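The Second Life of the Small-Town Night Market

Come to Baltley after dark on a market night and you'll smell it before you see it: charcoal, frying onions, sugar going brown in somebody's big copper pan. I drove 49 miles to get there the first time, planning to stay an hour. I closed the place down, and I've been chasing night markets ever since.

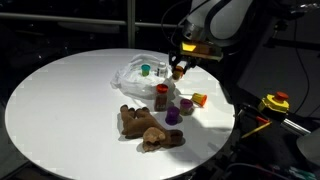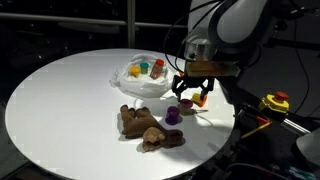 Baltley's market runs down the old freight street, with the stalls on one side and long shared benches on the other. The sharing matters more than you'd think. You sit down with your dumplings next to a family splitting a whole grilled fish, and within five minutes you're swapping bites and getting told which stall to try next (the corn one, always the corn one, get it with the lime).

Lockwood does things differently. It's a river town, and the market wraps around the boat landing, so half the crowd eats standing at the rail with a paper tray in one hand. There are 13 stalls, and that feels like plenty once you've met the peach hand pies. The crust shatters! I ate two in the parking lot and went back for a box to take home, which did not make it home.

Then there's Floson, the big one, with around 300 vendors in high season. It can be a lot. My advice is to walk the whole loop before buying anything, then go straight for the back row, where the rents are lower and the cooking gets stranger and better. I had a smoked eggplant sandwich there in September that I still think about on bad afternoons.

What I love in all three towns is how late everyone stays. Kids are up past bedtime, teenagers take over the steps, and older couples bring their own folding chairs and cushions. Streets that used to go dark at six have music on them now, and a few of the shops nearby have started keeping their lights on too.

If you go, bring cash in small bills and a jacket for the walk back. At Baltley, park behind the feed store and come in from the north end. The corn sells out early.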